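Nastside's Filing Robot Gets Its Wrist Tightened

Vamari's two-armed office robot is back on filing duty after a July service on its left wrist, which had developed opinions about where "level" was.
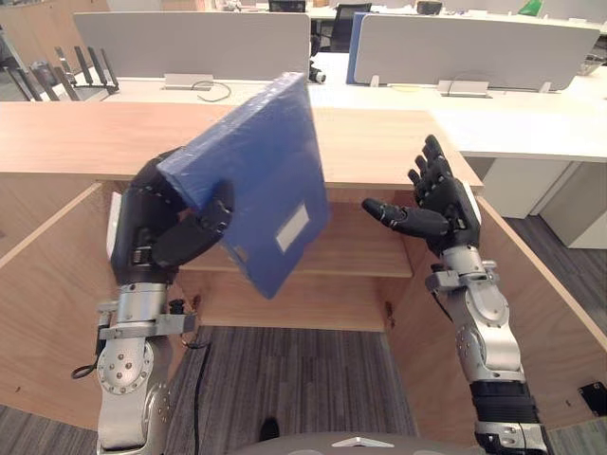
Glykeria Kourkoulas reset the wrist clamp and recalibrated both hands, a job the Zunitz manual allots 2 hours. She took 5. 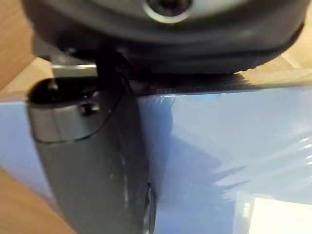 Close work: the gripper at a blue box.

The joints get fresh grease every 800 cycles. The counter read 3572 at checkout, and the logbook is a little quiet about the last round.

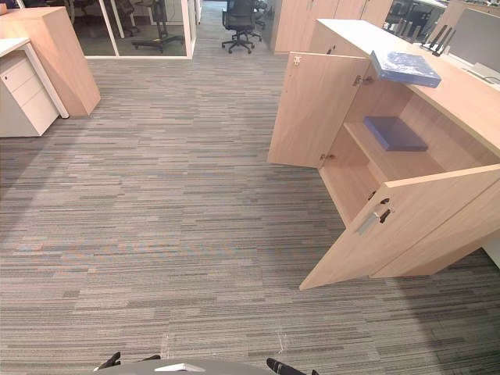
Who looks after it now?
Kourkoulas does, with Macarena Olmedo covering her vacation.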